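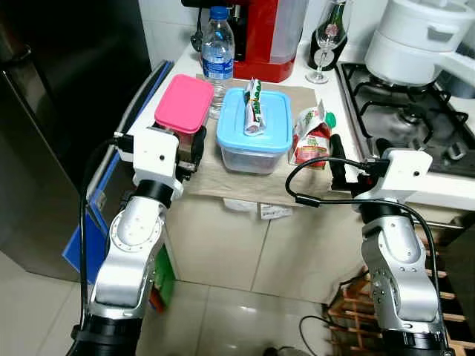

Rebelo began as an argument over leftover soup. Bernadette Obi had cooked too much of it, as she still does, and the two neighbors she called to take some away stayed until midnight complaining that nobody in the building could cook anything that didn't come with a film lid to pierce. By the following Monday she was teaching four of them to make stock. We are now a cooking school, with a lease and a fire certificate, and the soup has improved. The room we teach in is still a kitchen first. It has a plain white countertop, and the plastic container with the bright pink lid at the corner of it is the sort of thing we believe in more than we believe in copper pans. Food that goes home with you is most of what we're for.

What we teach

Evening classes for adults who eat dinner every night and would like it to be better. Soups, beans, rice, eggs, a roast chicken, bread that rises on most attempts. The basic course runs 19 evenings, which sounds like a lot until you meet pastry. There is no certificate at the end. A few people have asked for one, and Bernadette wrote them each a very nice note.

We don't teach foam, smears or anything that needs tweezers. There are good schools for that and they have better aprons.

How a class goes

Doors open at 6:30 and knives come out at 6:45. If you arrive at seven you get the onions. Everyone cooks, everyone eats, and everyone washes up, including the man from the Hernarar Street bank who told us in his first week that he had a bad wrist. He now does the roasting pans.

Bring your own containers. We've tried supplying them and they leave the building at a rate of 80 a season, never to be seen again. Lids should fit the box they came in with. Please check this at home.

Who we are

Bernadette runs the school and teaches the basic course. Before this she spent two years writing instructions for the backs of flour bags at Florano, and she remains sore about the word "fluffy." Three other teachers cover bread, fish and the Saturday class for teenagers, who are better with knives than their parents would like to know.

Fees and places

A single evening is $70, ingredients and dinner included. The full course costs less per night, and you can pay by the month. We keep two places on every course at half price; ask for one by email and we won't want to see your bank statements.

Gift vouchers are available. If you're buying one for your husband, do mention it to him first.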